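Printing and Finishing a Set of Shape Blocks

These are plain solid shapes for sorting, stacking and learning colors. The set has cubes, cylinders, hexagons and stars. A full set in four colors used 668 grams of filament on our machine, with fairly thick walls. Joyce Mwakyusa drew the original shapes, and I have changed only the edges.

What you need

PLA in red, yellow, blue and green
A flat scraper
Sandpaper, 120 and 220 grit
A small file
A board or tray to sort on

Setting up the files

Draw the star first. It is the widest piece, and the others should look right next to it. Keep the points blunt. On our first version they came to a sharp tip, and two of them chipped when the star fell off a desk. Rounding each point by 2 mm fixed that.

The cube, cylinder and hexagon can all be made in any basic drawing program. Give them the same height as the star so they can be stacked in any order. Add a small chamfer to the bottom edge of every piece. The first layer tends to spread a little, and without the chamfer you will be filing a lip off each block.

Do not make the blocks small. If they are for toddlers, check every finished piece with a small parts tester before handing it over, and throw out any that fit inside.

Printing

Print one color at a time, with all the shapes for that color on the bed together. Stand the cylinders and hexagons upright. Three walls and 15 percent infill are enough for a block that gets dropped. I tried 10 percent and the top of the hexagon sagged between the infill lines.

Use at least five top layers. Set the top pattern to straight lines if you want a ribbed feel, or turn on ironing if you want it smooth. Ironing adds time, up to 75 minutes on a full bed - start it in the morning if you want the plate cleared by lunch.

Let the plate cool completely before you take the pieces off. The star will usually come away by itself. The cubes need the scraper.

Finishing

Run a finger around every edge and file anything that catches. Then go over the bottom edges with 120 grit and again with 220. Leave the sides alone. Sanding PLA turns it pale and dull, and on the red and blue it looks like chalk. Faint layer lines do no harm and make the blocks easier to grip.

Wash the pieces in lukewarm water with dish soap and dry them on a towel. Keep them out of the dishwasher and off a sunny windowsill - PLA softens with heat.

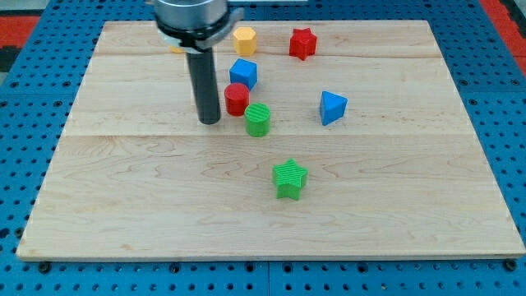
Sorting by touch is a good use for a finished set once the colors have become too easy. Start with two pieces of the same shape and different tops. The red cylinder on the board has a smooth flat top, and the green one has fine ridges running across it, so the pair can be told apart with eyes closed. Put both in a cloth bag and ask for the ribbed one. After a few rounds add the cube, then the hexagon, and leave the star for last, as it is the easiest to find by feel.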